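Keeping a white worktop and wall panels clean

My workroom in Plornatdale has a white table which stands against light gray panels. Every mark shows on such surfaces, so I clean a little each evening and it takes me less than ten minutes.

1. Take everything off first. If you wipe between the things, you only push the crumbs from one place to another.

2. Use warm water and one drop of dish soap. Strong cleaner made my old table yellow in one summer. For glue I use an old plastic card, held very flat.

3. Wipe the wall from the top to the bottom, and then the table. Go slowly along the line where they meet. The narrow dark seam between two panels likes to keep dust, and for it I take a dry soft toothbrush. Please do not put water in there. 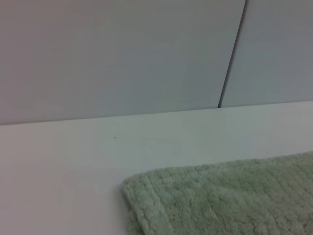
4. Dry with a second cloth. Mine is cut from a cotton bed sheet and I wash it without softener, which leaves stripes.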